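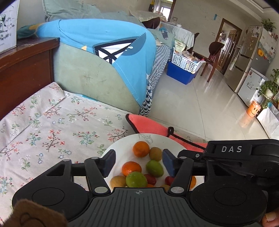 Home Projects Join a Study Safety Notices Contact

Search this site Go

Friday, June 14, 2024
Posted by the Halovport home sessions team

Call for participants: fruit handling sessions in your own home (repeat round, after the squeeze fault)

We are looking for 13 households to help us record people picking up and putting down ordinary fruit with a hand-held gripper, at their own kitchen or living room table, with their own plates and cloths and whatever else tends to live there. If you took part over the winter, hello again and thank you, and please do read on, as you are very welcome to come back. If you are new to us, welcome! You don't need to know a thing about robots.

Why we are running it again

Some of you will have seen the safety notice, but it was a fairly dry read, so let us tell it the way we would over a cup of tea.

Last December our robot at Sumetti, a two-armed kitchen helper we call Zerkamo, was moving mandarins from a bowl to a board during an ordinary afternoon test. It had done this plenty of times. On the ninth or tenth mandarin it closed its fingers and went on closing them, well past the point where any of us would have stopped, and the fruit burst. The operator pressed the stop button, the arm stopped as it should, and the fingers stayed shut. Our colleague then reached in to clear the pulp, the fingers made one more small closing movement, and she got a pinched fingertip. A bruise and a sore nail, thankfully, and she was back at work the next day, but it should not have been possible and we took the robot out of service that evening.

We found two separate problems, and it took us an embarrassingly long time to stop treating them as one.

The first was in the robot itself. The stop button cut power to the arm but left the finger motor holding its last command. That has been rewired, and the fingers now go slack on a stop. There is also a printed rule on the lab door about keeping hands out until the power light is off.

The second problem is the one you can help with. Zerkamo learns how far to close its fingers from recordings of people doing the same job by hand. Of the 3000 recordings we had for fruit, 1000 came from kits where the reading for finger opening had slipped. The person holding the tool had stopped gently at the skin of the fruit, but the number saved alongside the video said the fingers were much closer together than that. So the robot was, in a manner of speaking, being taught to squash things by people who had been very careful not to. None of this was the fault of anybody who took part - please don't lie awake over it, as one kind participant told us she had!

The cause was a small clamp inside the handle that worked loose after a good deal of opening and closing. We have withdrawn all 9 of the affected kits, replaced the clamp with a pinned one, and thrown the bad recordings out. Now we need good ones to take their place.

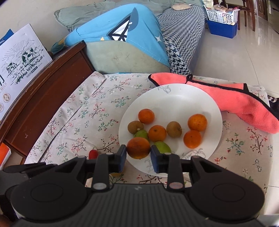 Round fruit is where we lost the most, so that is what we are asking for first: mandarins and oranges, kiwis, limes, cherry tomatoes, and whatever else is in season at your greengrocer. Soft and firm pieces together on one plate are ideal. We would much rather have a slow, fussy pick-up of a ripe fruit than a quick tidy one of something as hard as a cricket ball, and if you fumble it or change your mind halfway, leave that in. The robot has to cope with fumbles too.

What we'd ask of you

Two visits from one of our staff, on days that suit you, each lasting an afternoon or a morning. We bring the kit and go through it with you before anything is recorded. At the start and end of every session, and again whenever the tool has been put down for a while, you will close the fingers on a little metal gauge block so that we can see the reading hasn't wandered. It is a bit tedious. We are going to insist on it all the same.

You will also be asked to note any fruit that gets marked or split, and to tell us if the handle feels loose, gritty or different in any way from the last time you held it. In the winter round two people did notice a faint wobble and thought it too silly to mention. Please mention the silly things.

Who can take part

Adults 18 and over, living within a reasonable drive of our Halovport office, who can comfortably squeeze a handle for a few minutes at a stretch. Left-handers are especially welcome, as we had very few last time. If you have arthritis or a recent wrist injury, have a word with us first and we will talk it through together.

Kids and pets can be at home, but should be kept away from the fingers while the tool is in use. Don't tidy up for our sake. We like homes as they are, though we will ask you to put away letters, prescriptions and family photos you would not want recorded. Everyone in the household gets a consent form, and you can withdraw your recordings later on.

What you get

An honorarium for each visit, paid whether or not the recordings turn out usable, plus the cost of the fruit. Keep your receipt. You keep the fruit as well, of course, squashed or otherwise.

How to put your name down

Use the form on the Join a Study page and choose "Kandasamy", the name of this round. Tell us a little about your table, what fruit you usually buy, and which hand you favour. We reply to everyone, though it may take us a week or so, and if the places have filled we will ask whether you'd like to be kept on the list for the vegetable sessions.

The full fault report is under Safety Notices, and we can post you a paper copy if you prefer to read it that way.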